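Game library counts its pieces, finds it is short

07/05/2020

The Lumanari game library has finished going through its shelves, and the news is mixed. Of the 386 boxes of blocks, dice and counters on loan to members, 40 came back with something missing. One came back with a spoon in it.

Kazimír Jireš, who ran the count, blames the small pieces. "A board is hard to lose," he said. "A cube goes under the couch and starts a new life." He has asked members to check their couches – and, where possible, their dogs.

The sorting is done at a table, with one bowl and one box, and it goes piece by piece. Unnur Mikkelsen, who wrote the sorting rules, admits they run longer than the rules of most of the games. 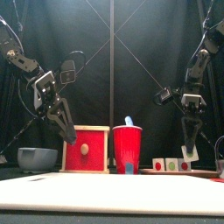

Missing pieces can be handed in at the front desk through the end of September, with no fine and no questions. Members who would like to keep a stray cube for sentimental reasons may do so for the price of a new set.

The library has also set aside a tray for pieces that belong to no known game. It was full by lunch on the first day. Jireš is thinking of boxing up the contents and lending them out as box 387, rules to follow.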